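How many demos before cloth folding works?

tonura_tom
Posted July 3, 2025
We're teaching our two-handed setup to handle cloth and I've got 158 episodes so far. Is that anywhere near enough? The Burnham guide says 40, which seems daft to me.

gamomine
40 is fine for picking up a block. Cloth never lands the same way twice! I'd want 715 at least.

urrutia_fan
Disagree. I'd take a small clean set over a big sloppy one any day. Bin the ones where you dithered.

gamomine
But the dithering is where it learns to recover, surely?

tonura_tom
Bit of both, maybe. I've been keeping the wobbly ones so far, and using a white cloth with a frayed edge on the grey table.

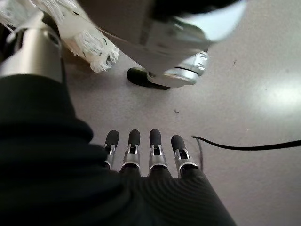
Anyway, I'll train 2 versions over the weekend, one with the messy episodes and one without, and post the results.

urrutia_fan
Go on then. Same starting positions for both, please!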